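Speaker notes – "Packing air: what goes round the thing you're sending"
Talk for the Hasance makers' evening, July 19, 2020
40 minutes with questions

Open straight in, no slide. Hold up the teapot. Ask who has posted something breakable this month and who slept well afterwards. Wait for the hands.

Say hello properly. Thank Petronella Mabaso for asking me and for lending me the long table. I've been sending pots through the post since I left Grendar, and I still get a small thrill when someone writes to say the lid is in one piece. Tonight is all about the stuff round the pot!

First slide: the drop. A parcel rarely breaks because something heavy sat on it. It breaks because it fell off something waist high and landed on a corner. So what we want is time. A pot that stops dead gets all of the knock at once, and a pot that slows down over a few centimetres gets it in a gentler dose. Do the egg and the folded towel now. Let someone from the front row drop it. (Spare eggs in the blue bag, bowl under the table.)

Then the bit I love, which is how good air is at this job. It weighs next to nothing, it squashes, and it comes back. Straw does the same trick and so does popcorn, and both of them work mainly because of the gaps. Pass round the straw. Don't pass round the popcorn, it won't come back.

Talk about ridges and pockets. One big bag of air is fine until it gets a hole, and then you have no bag at all. Split the same air into lots of small chambers and a puncture costs you one of them. Old quilts and padded jackets are sewn in channels too, though there it's to stop the filling sliding to the bottom. Nice moment to ask if anybody quilts. Reshma Joubert will be in the room and she does beautiful work – let her talk for a minute if she wants to.

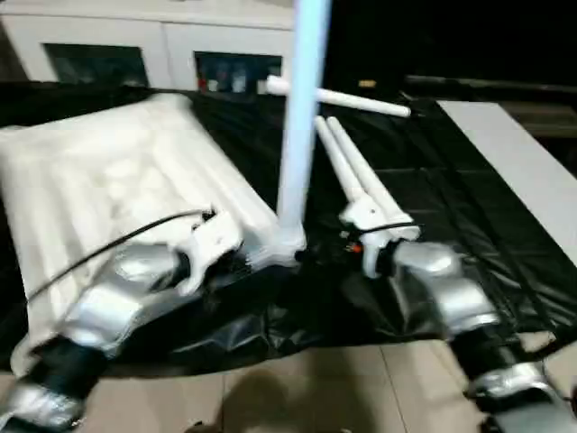

Next, the mistake I made for years: packing too tightly. I used to cram everything in until the box groaned. If the padding is already squashed flat before the parcel leaves the house, it has nowhere left to go. You want it snug, with some give. Shake test – pick up the box, shake it by your ear, no rattle. Then press the lid with your palm and feel it push back a bit. Do this live with the two boxes, the overfilled one first.

Handles and spouts. Wrap these before the body, always. Roll a strip of soft paper, tuck it through the handle, tape paper to paper and never to glaze. Show the Renaud jug, which has the most ridiculous spout I have ever thrown and has been to Jalen and back without a chip. (I'm very proud of that jug.)

Box in a box. 2 boxes, padding between them on every side, including underneath, which people forget. It feels like overkill, costs a little more cardboard, and has saved me more pots than any other habit.

Reusing things. Keep every clean bit of packing that comes through your door. Air pillows last well if you open parcels with your fingers and leave the scissors in the drawer. Mine live in a sack behind the kiln room door. Paper gets tired faster, so scrunch it afresh each time.

If running late, skip the bit on tape. If running early, tell the story of the 105 egg cups and the wrong address.

Questions. Likely ones: insurance (keep photos and the receipt), posting abroad (same packing, more of it), whether "fragile" stickers help (I use them, I don't rely on them).

Finish by inviting everyone up to pack a mug and take it home. Remember the extra tape.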